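Asis 合住房整理项目 进度报告(十月)
致:Dorkgate 小额资助组 Myfanwy Mostyn
写的人:Reshma Nel

Myfanwy 你好,先说抱歉,这份比说好的晚了。表格那份 Yurani Carhuamaca 还在对,对完单独发,这里先把文字部分给你,想到哪写到哪,顺序有点乱,标题是后加的。

一、总的情况

还是 4 处房子在做。Alvarado 那边进度最快,Colum 最慢,另外两处在中间。内容没变:帮合住的人把公共房间理出一个能用的样子,桌面清出来,垃圾有地方扔,东西有地方放,之后他们自己能维持。不做装修,不买大件。上次你问过会不会扩到卧室,目前不会,只做大家共用的那一间加厨房。有人自己愿意顺手弄一下床铺,那是他们的事,我们不拦也不记。

上一期写的三个目标,现在的状态:
桌面每天清一次——Alvarado 做到了,Colum 断断续续。
垃圾桶固定位置——都定了,有一处又挪过,后面讲。
架子分层——做了一半。

没做到的我就写没做到。Yurani 说这样写会不会影响下一笔,我觉得你们更想看真的。

二、钱

批下来的是 1,620,到写这份的时候花了 1,474。其中 844 用在桶、内袋、架子和布上面,其余是交通和打印,还有一次叫车把旧柜子拉走。票据都在 Yurani 那里,缺一张内袋的小票,店家答应补。补不到就我自己贴,不走项目。

架子比预算便宜,布比预算贵。布贵是我们换了一次,第一批太薄,洗一回就皱得不像样,铺上去老是跑,吃饭的人手肘一带整张就歪。第二批厚一点,带格子的也有,住的人自己挑的花色,我们没管。

剩的那点钱想留着买内袋,别的不动。如果你们要求清零请早点说,我好安排。

三、桌面

这块做得最细,也吵得最多。

一开始的做法是每张桌子旁边贴一张纸,写哪些能放哪些不能放。没用。纸贴了没几天就被锅的水汽熏卷了,Colum 那张还被人拿来垫杯子。后来撤掉,改成口头说,一句话:吃完的包装当场走,不过夜。

过夜这个事情要解释一下。合住房里桌上的东西一旦放过一晚,就没人敢动了,都以为是别人的、还要的。半包饼干,一个空袋子,水果外面那层泡沫网,放到第三天就变成桌子的一部分。Leidy Benavides 在 Alvarado 第一次去的时候,问桌上一堆东西是谁的,每个人都摇头,然后每个人都说先别扔吧。所以现在的规矩是睡前清一遍,谁最后用桌子谁清,清的时候不用问。真扔错了也就是个包装。

有一个例外,带字的纸一律不扔,放架子中间那层。账单、学校的通知、药的说明书都有过。这个是吃过亏才加的,上个月扔掉过一张缴费单,最后跑了一趟补打。

铺布的问题。有人问为什么要铺布,直接擦桌子不行吗。行的。铺布是住的人提的,旧桌子面上烫痕多,铺了看着舒服,孩子写作业也不会戳破纸。麻烦在洗。现在每处两张轮换,脏了就换,不等到固定日子。晾的地方 Colum 没有,搭在门上,滴水,已经有人抱怨了。我跟 Colum 那边提了能不能用后院,还没回。

四、垃圾和桶

桶统一用圆的,套内袋。试过方的带盖那种,盖子两处都坏了,踩不动,后来大家直接把盖子掀开放着,那还不如没盖。圆桶便宜,轻,一只手就能提到桌边去,收完再提回来。这个“提到桌边”是 Alvarado 自己琢磨出来的,比来回走快得多,我们就推给别的几处了。

内袋要翻出桶口一圈,不翻的话第一把东西扔进去袋子就塌到底下了。说了很多遍,还是有人不翻。袋子买大了一号,边上会堆起来一坨,难看但是不影响用,下次买小一点的。

位置。桶最后都定在离桌子两步左右、不挡门的地方。有一处挪到了架子底下,说省地方,结果弯腰扔不进去,旁边地上全是碎屑,又挪回来了。

分类这里我要多写几句,你上次邮件里专门问了。

我们现在只分三样:吃剩的、能回收的、其他。再细分坚持不下来,试过。零食包装大部分进“其他”,那种里面一层亮亮的膜的袋子当地回收不收,问过收运的人。纸盒踩扁放门口。瓶子冲一下。泡沫网套这种东西比较烦,又轻又占地方,几个就能把半个桶撑满,还容易弹出来。建议是扔之前攥一把,捏成一团再放,或者几个套在一起。有人喜欢留着包杯子包碗,那可以,但要放架子上固定的盒子里,不能留桌上。盒子满了就不再留。

豆子、瓜子这类零食的小袋子,扔之前抖一下,里面的碎渣招蚂蚁。夏天 Colum 闹过一次,擦了好几天才好。现在天凉了好些,不过规矩还留着。

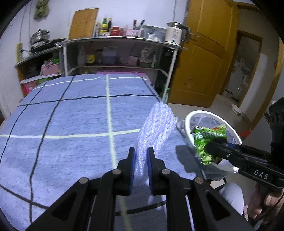
Socorro Arango 说泡沫网套她不赞成一律扔,她家从小就是攒着的,垫在碗和碗之间,搬家的时候一个碗都没碎过;要扔也该先问一声,哪怕规矩写的是不用问。她还说桶放在手边是方便,可是方便过头了,人就什么都往里丢,上回连一把好好的橡皮筋也进去了。

这条意见我原样放进来,没改。跟 Leidy 商量过,折中的办法是睡前那一遍照旧不问,白天收拾的时候网套先进盒子。盒子满了再说。试一个月看看。橡皮筋的事情我没办法,只能提醒。

五、架子

架子买的是金属框那种,自己拧的,Leidy 一个人装了大半。分层的原则很简单,常用的在顶上,纸类和零碎在中间,最下面空着或者放重的。最下面空着这条执行得最差,只要有空的地方就会有人塞鞋盒。我本来想写进规矩里,Leidy 说算了,塞就塞吧,总比堆在地上好,我同意了。

案板放哪儿问了一圈。厨房台面窄的人家都愿意立着放,靠墙,干得快,也不占台面。平放的那家底下发过霉,扔了一块。现在都建议立着靠,但要靠稳,别一碰就倒。要不要买个小挡条还在想,不贵,先欠着。

架子顶上不放玻璃,这条大家没意见。

还有一个小问题是架子和墙之间的缝,东西掉进去拿不出来。Alvarado 那边掉进去过钥匙,用衣架勾了一晚上。现在架子尽量贴墙,贴不上的塞一条旧毛巾。土办法,能用。

六、各处简单说

Alvarado:顺。公共间基本每晚都清,有时候我晚上九点多过去,桌上就一张布,杯子都收了。住的人换过一个,新来的跟着做,没专门教。想让他们来带别处,问了,答应了,时间没定。

Colum:难。人多,班次又不一样,有人早上六点才吃晚饭,“睡前”对他们来说不是一个时间。所以睡前清一遍这条在 Colum 其实不成立。改成谁离开桌子谁清,效果好一点,还是会漏。晾布、后院的问题前面说了。另外 Colum 的灯太暗,桌上有没有碎屑根本看不清,我已经提醒房东两次。换灯泡的钱如果房东不出,能不能从剩下的里面出?请回我一下。

另外两处:都在正常推进。一处架子还没拧完,螺丝少了一包,等补。另一处主要是旧东西太多,公共间的旧柜子拉走之后才算有地方下手,所以晚了。柜子里清出来很多说不清谁的东西,先装箱贴条放着,到下个月底没人认领再处理。这个期限是他们自己定的。

七、没想到的事

写几条零碎的,报表里没地方放。

桌子清出来以后,大家在公共间待的时间变长了。我没法给你数字,就是去的时候感觉到的,以前去都是各自关着门,现在常有人坐着剥豆子、吃零食、聊天。零食包装也跟着变多了,哈哈,内袋用得比预计的快就是这么来的。

有孩子的那户,孩子把收桌子当成比赛,看谁捏的网套团得小。大人没怎么鼓励,自己玩起来的。

也有不高兴的。有一位住的时间最长,觉得我们来了以后自己的习惯都成了毛病。这话说得有道理,我回来想了很久。后面去她那里我尽量先坐一会儿再说收拾的事,有两次干脆没说。关系比刚开始好一些,但是不要指望她那一角很快会变,我也不打算催。她那一角的东西都不碰,别的人也同意。

八、接下来

到下一期之前要做的:
把剩下的架子拧完。
Colum 晾布的地方定下来。
内袋换小一号。
网套盒子试一个月,听听 Socorro 和别人怎么说。
Alvarado 的人去带一次 Colum,晚上去,避开交班。
旧柜子清出来的箱子到期处理。

不打算做的:新增房子。有人来问过,我都说等这一轮做完再讲。现在接不下,人手就我们几个,Leidy 下个月还要少来几次。

九、需要你们回的

一是灯泡的钱能不能动。
二是剩余款能不能留到下一期买内袋。
三是报告格式,你们那个新表里面“产出数量”一栏我不知道填什么,清了多少张桌子?同一张桌子每天都清,怎么算?Yurani 先空着了。如果一定要填请告诉我按什么口经填。
四是下次来看的时间。如果来,建议晚饭以后,白天去公共间没什么人,看到的就是一个收好的房间,看不出怎么收的。Colum 另外约,我得先问他们班次。

另外上次寄来的那箱手套,尺码都偏大,Leidy 戴着直掉。能换就换,不能换就先这样,洗碗还可以用。

表格今晚或者明早发,Yurani 对完就发。有漏的地方直接问我,我手机一直开着,开会的时候不接,发消息就行。

Reshma Nel

附一句:第二节那张缺的小票,刚刚店家回消息,说找到底单了,过两天去拿。拿到以后表格里会更新,这份文字就不再改了。

Asis 合住房整理项目 | 联系:Reshma Nel | 版权归 Asis 项目所有 | 返回顶部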